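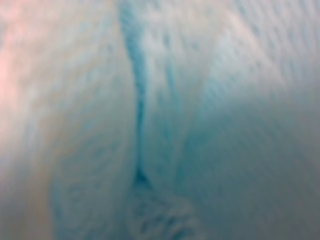
Célula 2, manhã

Cheguei tarde, café na mão, e a câmara do punho outra vez a dar tudo turvo. Azul, branco, nada com contorno. Limpei a lente com o pano da Cileo, duas passagens. Ainda não sei se é sujidade ou se é só o foco, de tão perto que o tecido fica. Anotar: testar com um objeto mais afastado antes de mexer no anel.

Offset da garra: estava 0 na folha, alguem apagou. Repus o valor antigo. Força a 125 no controlador, que para as esponjas chega, para latas não. Perfil separado para as latas, já pedi isto em março e continua por fazer. Faço eu.

Parafusos do suporte da câmara: reapertei os quatro. Um deles mexia. Trava-roscas acabou, pedir à Fovideck com o resto (dedos de reserva, fita, uma porta-cabos decente).

Pano preto da mesa com vincos outra vez. Esticar não adianta, precisa de ferro. O programa da Briem às vezes apanha um vinco como se fosse borda de peça e pára à espera de confirmação. Baixei a sensibilidade um ponto, não mais, que da última vez baixei demais e deixou de ver as peças escuras.

Depois do almoço 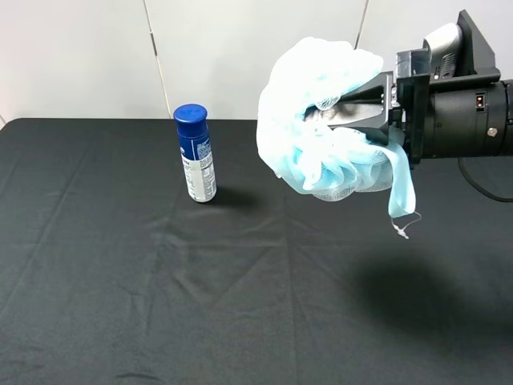

e com a velocidade a 200 mm/s o cabo por baixo do punho dá uma folga que não me agrada. Rodar devagar, ver se prende. Prender com uma abraçadeira mais atrás, sem apertar, senão parte no mesmo sítio do outro. Lembrar de deixar laço para a rotação completa.

A esponja de banho é chata de agarrar. Rede toda fofa, os dedos enterram-se e o sensor de abertura lê um valor que não quer dizer nada. O cordão pendurado também, se a descida for baixa demais arrasta na mesa. Subi a altura de transporte. A lata de spray ficou na posição dela, perto do fundo, tampa azul para cima, não mexer até acabar a calibração.

Contador de ciclos: quase 1.000 desde a última lubrificação. O plano da Gresport manda ver os dedos a cada 200 e eu saltei pelo menos uma vez, pronto, fica escrito. Vi hoje. Desgaste na face de dentro, pouco, mais de um lado que do outro. Pode ser desalinhamento. Medir amanhã com o calibre bom, o outro tem o zero torto.

Cópia do programa feita, duas versões, a de hoje com o perfil novo das latas ainda por testar. Nao correr em automático.

Falta: abraçadeira, ferro para o pano, encomenda, foco da câmara. Saí às 19h40, luz da célula apagada, controlador ligado por causa da atualização.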